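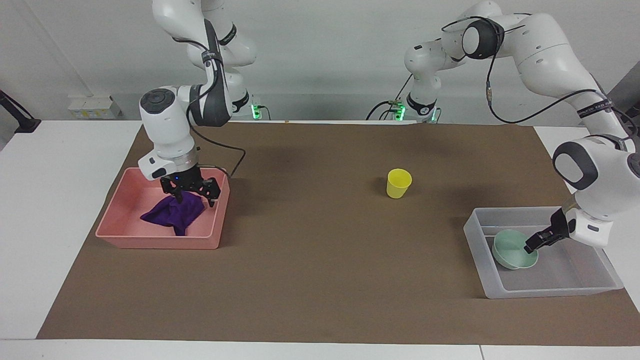 Figure 6. Two-arm table set for visitors: cloth tray, yellow cup, bowl tray.

6. Showing the table to visitors

Read this section before an open day at the Worby site. It covers the two-arm table only. The sales deck from Medero describes the same demonstration in warmer terms, and visitors may arrive having read it. Do not repeat its claims. Most of them were written before the table was installed.

6.1 Before the doors open

1. Lay the brown paper mat flat on the table. Creases are fine. Replace the mat if a corner lifts.
2. Set the pink tray at the front left and put the purple cloth in it. Crumple the cloth. A folded cloth makes a prettier start and a worse test.
3. Set the translucent tray at the front right with the mint-green bowl inside. The tray is wider than the space left for it, so its right end may sit past the mat.
4. Stand the yellow cup between the trays, open end up.
5. Clear everything else off the mat.
6. Check the green lights at the foot of both arms. Lit means the arm has power. It does not mean the arm is ready, whatever the quick-start card says.
7. Run the full routine once with no audience and write the result in the log, good or bad.

CAUTION: Keep visitors behind the floor line whenever the arms have power. The line is 20 inches farther out than the one in the Hervieu installation sheet. Use ours.

NOTE: "Left" and "right" on the control screen are the robot's own. The arm over the pink tray is the right arm. New hosts mix these up under pressure, and usually in front of a crowd.

6.2 Running the demonstration

1. Say what the routine is meant to do before you start it. Visitors can't judge a result they were never told to expect.
2. Press Start and step back to the host position.
3. Let the run finish or fail. Don't talk over a stalled gripper.
4. If the cloth slips, leave it where it lands until the arms have parked. Then reset from step 2 of 6.1.
5. Offer a second run. Do not offer a third unless someone asks.

CAUTION: Never reach into a tray to help a grip along. Press Stop first and wait for the screen to read PARKED.

6.3 Answering questions

The log for this table holds 1,608 runs, of which 621 needed a person to step in. Give both figures if asked about reliability. Jonas Kaufmann keeps the log and will print it for anyone who wants the detail.

"Is it learning while we watch?" No. The routine loaded for open days is fixed.

"Could it sort my laundry?" It handles one cloth in one tray. We have no results for a basket of mixed clothes, so do not guess.

"Is it faster than a person?" No. A full run takes nearly 14 minutes.

Refer questions about the Stuletard control software to Nadège Barbier. If she is away, take down the question and an e-mail address.

6.4 Closing down

1. Park both arms and wait for PARKED.
2. Switch off at the main panel.
3. Stack the trays under the table, cloth and bowl on top.
4. Sign the log. Unsigned runs are left out of the October count.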